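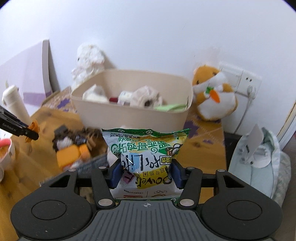
Folisero Hard Talks card deck — my take after two months

Bought this in December after putting off a talk with my business partner for most of a year. Deck of 70 cards, a thin booklet, a pad of worksheets. You pull cards, fill in the sheet, and by the end you're suposed to have an opening line and some idea what you want out of the meeting.

Short version: cards good, booklet skippable, worksheets too small.

The cards

Split by color. Blue is for before you talk, orange is for during, gray is for after. Blue ones are where the money is. "What have you already said about this to everyone except them?" Ouch. That one cost me an evening. Another asks you to write the complaint with no adjectives. Mine went from a full page to two lines, and the two lines were about invoices.

Orange cards less useful. Who's going to flip through a deck while somebody's upset with them? I read a few the night before and kept one in my pocket. It said to ask a question and then stop talking. Did it, sort of. Lasted maybe ten seconds.

Gray ones are mostly follow-up stuff. Set a date, write down what was agreed. Fine. Dull. Did use the date one.

The booklet

By Kai-wen Lu, who ran workplace mediation in Illville for years if the back cover is right. The chapter on timing is decent — don't start at 5 pm, don't start by text. The rest repeats the cards in longer sentences. There's a sample dialog between two managers at a place called Clinimel and they both talk like a training video. Skipped the end of it.

The worksheets

Lines way too close together for normal handwriting. Pad of 30 sheets, and I went through four on one problem. Ended up using a legal pad. No download that I could find either, which is annoying at this price.

Did it help

Some. We had the talk at the Yáñez place on the corner, over lunch, and I used my opening line nearly word for word. She was quiet for a bit and then brought up two things I'd been doing that I had no idea bugged her. Not fun. We're still working out the invoices but we're at least talking about the them out loud now.

Would not use it for anything serious like harassment or a legal mess. Booklet says so too, page one. Get a real person for that.

Box lid is already splitting at one corner btw. Rubber band works.

Four out of five. Would be higher with bigger worksheets.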